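Ehlers sets out equipment plan for Wallham packing site

24 Feb 2025

Ehlers has approved a staged plan for buying gripping equipment for its packing site at Wallham. Fifty hand-held gripper tools will be bought first, with fixed robot arms to be costed separately once the benches have been refitted.

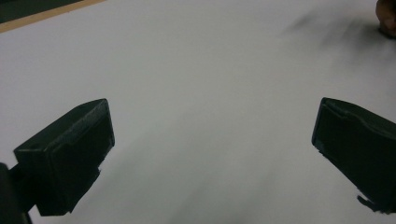 Open gripper fingers over a plain white work surface.

The site has 200 benches. Dremo will supply the tools and spare finger pads under a single order, and Undell will handle servicing. Spare pads have their own budget line - 600 in the first year - so that replacements do not come out of the repair fund.

"We wanted a price for the whole job, including spares, training and bench space," said Rosemarie Fuchs, who leads equipment planning at Ehlers. "The arms are a bigger spend and we will look at them when we know what the benches need."

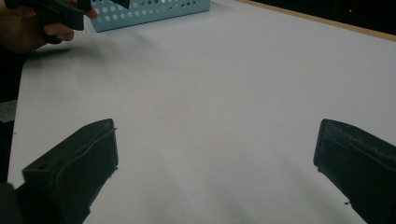

Staff training is budgeted at 1094 hours and is spread across all shifts. Bench layouts will stay as they are during the first stage. Suppliers wishing to quote for the robot arms can ask the Wallham purchasing office for the outline specification.

ENDS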